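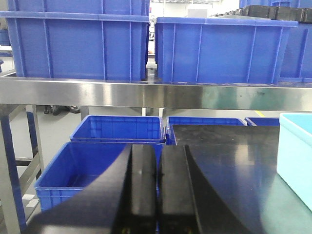 Cuslow will switch its household glass and container collection from bags to rigid crates, the district's waste office said on 3 Oct 2022. The change covers 600 addresses in the first stage, all of them on the eastern routes, and replaces a bag service that has run without major revision for more than a decade. Sorting will move to the Worku transfer station, where incoming material is tipped and checked by hand before baling. Inspection is done over a flat black surface with a slight sheen, against which clear glass and pale plastics are easier to pick out than on bare steel. Dark items are harder to see under those conditions and will go to a second check at the end of the line.

The contract for the crates was awarded to Hument, which also supplies lids and replacement parts. Each address will receive 2 crates, one for glass and one for mixed containers. Paper and cardboard stay on the existing schedule and should be left out in bundles as before.

Bags were dropped after a review of collection losses in July. According to the review, split bags accounted for almost 40 percent of the spillage reports logged on the eastern routes, with most of the remainder caused by wind and by animals. Broken glass in mixed loads was recorded separately and lowered the grade at which the material could be sold.

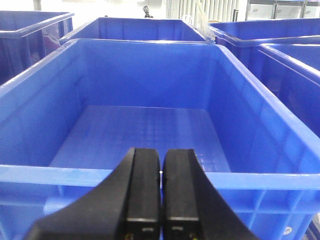 Residents are asked to rinse containers and remove metal caps. Labels may stay on. Window glass, mirrors, ceramics and light bulbs are not accepted in either stream — these go to the drop-off point on Clellero Road, which keeps its present hours.

"The weight limit matters more than the volume," said Nahom Moges, who is responsible for route planning at the district. "A crate filled to the rim with bottles can be over the limit for one person to lift. If it is too heavy, it will be left with a tag." Tagged crates can be set out again on the next collection day once some of the load has been taken out.

Delivery of the crates will take 4 weeks, starting with the streets north of the canal. Bags already at the curb will be collected until delivery on each route is complete. Missing or damaged crates can be reported to the waste office by phone or at the front desk. A decision on the western routes is expected after the first stage has been reviewed.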